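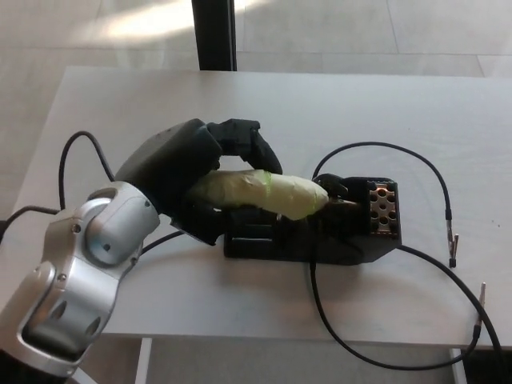
Tillum Bench Set T2 – soldering iron and stand for robotic hands

Product code: 742
Supplier: Sinilora
Category: Workcell accessories / hot tools
Availability: in stock, dispatched from Estusside

The Tillum T2 is a bench soldering set for use by an arm fitted with a fingered hand. It is supplied as a mains iron with a built-up grip, a low black stand and 2 flexible arms with alligator clips. The grip is wrapped to a larger diameter than a standard handle, so that the fingers can close over the top of it without meeting the palm.

Supplied in the box
Iron with wrapped grip
Stand with tip rest and tray
Flexible arms with clips, fitted
Spare wrap, one roll
Instruction sheet and blank risk assessment form

Standards and responsibilities

The set is an accessory. It is not a robot, a safety component or a complete machine, and fitting it does not make a workcell compliant with anything. The person who puts the cell into service remains responsible for the assessment of the whole application, including the tool.

For industrial arms the usual starting points are ISO 12100 for risk assessment and ISO 10218-2 for integration. Where a person may share the space with a moving arm, the contact limits used for collaborative work should not be relied on while the iron is hot. Those limits deal with force and pressure. A heated tip can burn at a contact force well below any of them, and should be treated as a separate hazard with its own control measures.

Working practice

Site the stand inside the reach of the arm and outside the reach of a person standing at the normal operator position. Fix it to the bench with screws or a clamp before the first powered run. Adhesive pads are not accepted for hot work under our terms of warranty.

Teach the pick and the return with the iron cold and unplugged. Run both at reduced speed until the full cycle has been completed without correction. We ask for 53 consecutive cold cycles before power is applied, and the record sheet has space for that number. 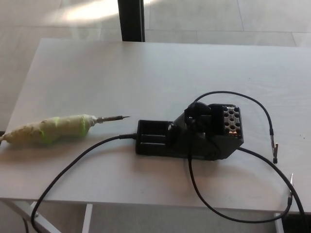 Route the mains lead away from the path of the tip and leave enough slack for the furthest taught position. A lead that hangs over the front of a bench should be clipped up before the iron is switched on. The same applies to any loose cable from the hand or wrist.

Set the flexible arms before the programme starts and keep them outside the swept volume of the forearm. They hold their position under light loads only. If a clip is moved by hand, the taught path should be checked again at reduced speed.

Decide in advance what the hand does on a protective stop. Opening the fingers is seldom the right answer with a hot iron. In most cells the hand should hold its grip while power to the iron is cut by a separate contactor. The iron stays hot for several minutes after this – allow for that before anyone enters the cell.

Use fume extraction at the joint and position the nozzle so that the arm cannot strike it.

Inspection and spares

Check the wrap before each shift. Wrinkles are acceptable. Replace it if it turns on the handle, if an edge has lifted or if the handle shows through. Re-teach the grasp after every change of wrap, as the finished diameter will vary.

Spare rolls and clips are sold separately. Users of the older Meijer stand can order the iron alone, but the tip rest sits at a different height and existing programmes will need to be taught again.

Returns are accepted on unused sets only.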